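Speaker notes — "Looking after bins"
Hae-won Cho, Tirkard
Warehouse and Stores Day, September 2024

Slot is short. Skip slide 3 if the session before runs over.

SLIDE 1. Title
Say good morning, say name. I run stores at Tirkard. We keep parts in open metal bins, the kind you can lean into up to the shoulder. I have looked after them for long enough to have opinions.
Ask for hands: who has a written rule for when a bin gets repainted? Wait for it.

SLIDE 2. How many we have
439 bins across two buildings. Each one has a number stamped on the outside. Before last year the only record was a paper list in the Plalater building, and it had bins on it that had been scrapped.
Kalevi Huttunen and I walked both buildings and made a new list. It took four days. Mention that we did it during normal shifts and did not stop any work.

SLIDE 3. What goes wrong
Coating wears off on the walls first, then along the edges of the floor.
Oil and dust collect in the corners and nobody can reach them with a brush.
Labels fall off. We went through two kinds before we settled on stamping.
Bent rims. Forklifts, every time. Do not get drawn into the forklift discussion, there is a session on it after lunch.

SLIDE 4. Wear and damage
This is the main point of the talk, slow down.
We used to repaint any bin that looked bad. A bin looks bad after a few weeks of castings. So we were repainting all the time, and the paint shop (Koo, they are good) had 70 of ours in their yard at one point. That left us short, and people started storing parts on pallets in the walkway.
Now we sort into three grades. A is clean up and put back. B is put back and look again at the next check. C goes to Koo.

SLIDE 5. Grading
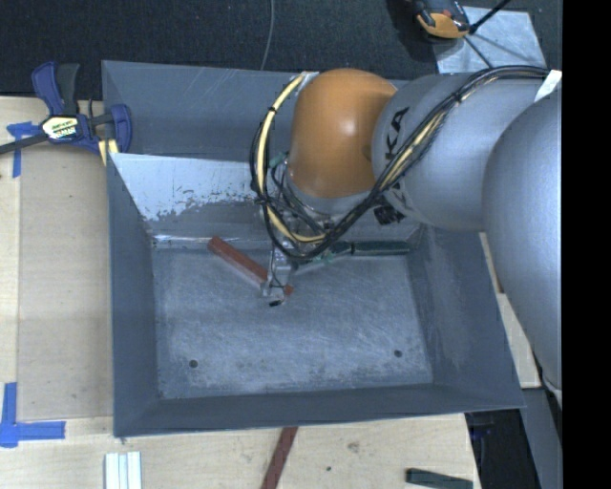 Grading starts with the inside of a bin and one question, is the metal still sound. Scratches do not count against it. The fine curved ones all over this floor would have sent a bin to paint under the old way, and so would the patches below the far wall where the gray coating has worn off and left a ragged line. I would call it a B. Point out the two small round holes near the front edge — holes are a separate line on our form, and the checker writes down where they are so the next person can tell if there is a new one.
If someone asks about rust: bare metal gets wiped with a dry cloth, and we look at the cloth. Color on the cloth makes it a C.

SLIDE 6. Cleaning
Vacuum first. Then a damp cloth with Jellow, one capful to the bucket. No wire brushes, they take off coating that was fine.
Corners get a plastic scraper. We bought 100 and still have most of them.

SLIDE 7. Cost
Last year's budget for repainting was 600 hours of handling time, ours only, paint not included. We finished well under it. Final number is with finance, offer to email it.

SLIDE 8. Questions
Copies of the form are on the table by the door. Kalevi can take questions about the list, he is in the second row.
Pick up the clicker before leaving the stage.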